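Simulated right hand stops beside the object and will not close: two-handed build in a shared workshop

Posted in: Home and Workshop Builds > Simulation and Control
Asked 2021-04-11
Status: open, no answer accepted

Wellard Workshop Bench 4

Our workshop is a shared facility with a small automation section. Members of that section are building a two-handed upper body to be mounted at a fixed bench. The physical arms are partly assembled. Until they are complete, all control work is being carried out in simulation, and the present inquiry concerns the simulation only.

The task under development is a simple one. A tomato is to be picked up from a tray on a kitchen counter and placed in a pan. The left hand has no part in this first version and is commanded to hold a raised position away from the objects. The right hand approaches the tomato, closes, lifts, and moves to the pan.

The approach is satisfactory. The hand reaches the tray on every run and comes to a position close to the tomato. In 71 of our logged runs, however, the fingers did not close. The arm controller reported that it was still moving toward its target, and the run ended when it reached the limit of 600 control steps. No error was written to the log. The camera view below was saved from one of these runs.

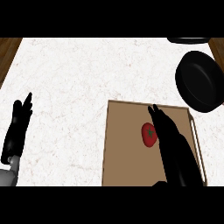 Right hand beside the tomato, left hand held clear. View from the simulated head camera.

The following information may be of assistance.

The close command is issued by a state machine named Mathew, which was written by an earlier member of the section and has been kept in use. It waits for the arm controller to report that the target has been reached. The position tolerance is 2 mm. The orientation tolerance was inherited with the code and has not been reviewed.

The target for the hand is calculated from the center of the tomato, with a fixed offset toward the palm. The tomato and the tray are placed with a small random shift at the start of each run.

The fingers open and close correctly when they are commanded directly with the arm at rest. The same is true of both hands.

We have considered widening the position tolerance but are reluctant to do so before the cause is understood, given that the same values are intended for the physical arms. We would be grateful for advice on the order in which the possible causes should be examined.

Petunex

The symptoms described are consistent with an arm that is being prevented from reaching its target and a state machine that has no provision for this. I would recommend that the two matters be treated separately.

With regard to the arm, please display the collision shapes in place of the visual shapes and repeat one of the failed runs. Many tray models are supplied with a single convex collision shape. Such a shape fills in the hollow of the tray up to the height of the rim, and a handle slot in the side wall is closed over as well. The hand then meets a solid block where the camera view shows open space. An object placed in the tray at the start of the run may be pushed up to rest on top of this block, and the difference in height is small enough to escape notice when the tray has a low rim.

If this proves to be the case, the tray should be rebuilt from separate boxes: one for the base and one for each wall. The side with the handle slot may be built from 4 boxes placed around the opening. Mesh decomposition will also serve, but for a shape of this kind the boxes are faster to simulate and considerably easier to check.

The contact list should be printed at the last step of the run. If it contains a pair made up of the tray and any link of the right hand or forearm, the cause has been found. Please examine the forearm with particular care. In the view you have supplied, it comes up over the tray from the near side, and a forearm link can easily catch on a wall while attention is directed to the fingers.

With regard to the state machine, waiting without limit for a "target reached" report is not sound practice, and it will be less so on the physical arms. I would suggest the following arrangement:

1. Record the distance to the target at each step.
2. If the distance has not decreased over a set number of steps, leave the approach state.
3. On leaving, compare the distance with a second, wider tolerance. If it is within that tolerance, close the hand. If it is not, withdraw and report a failure.
4. Write the contact list to the log in either case.

The second tolerance should be chosen after the tray has been corrected. If it is chosen beforehand, it will conceal the fault.

I would also draw attention to the orientation tolerance. A hand may be within 2 mm of its target and still be refused on account of a small error in wrist rotation. The position and orientation errors should be logged as separate values. A combined figure is of little use for this purpose.

Mistcombe Makers Automation Desk

Increase the step limit. Our group experienced a similar difficulty with a drawer task and the runs completed once they were given more time.

Edited to add: I have now read the first reply. If the distance to the target has stopped decreasing, more steps will make no difference. The above applies only where the arm is still moving at the end of the run.

Wellard Workshop Bench 4

We thank both respondents. The collision shapes have been displayed as advised. The tray was indeed represented by a single convex shape, with the interior filled to the level of the rim. It has been rebuilt from boxes, and the contact between the tray and the right hand no longer appears in the list.

The majority of runs now proceed to the close command. The runs that still fail do so with a position error inside tolerance and an orientation error just outside it, principally when the random shift places the tomato toward the far side of the tray. We believe that one wrist joint is reaching its limit in these cases, but this has not been confirmed. The stall check in items 1 to 4 has been added to the Mathew code and will be retained for the physical arms, which are due to be mounted in August.

The inquiry will be left open until the wrist limit has been examined. Advice on selecting an approach angle for objects near the far wall of a tray would be welcome, particularly from any group that has used a hand of human proportions for this purpose.

Petunex

A tomato is close enough to round that the rotation of the hand about the vertical axis may be left free. Please supply the solver with several candidate angles and accept the one that leaves the wrist farthest from its limits. The green top need not be considered unless the fingers are required to avoid it.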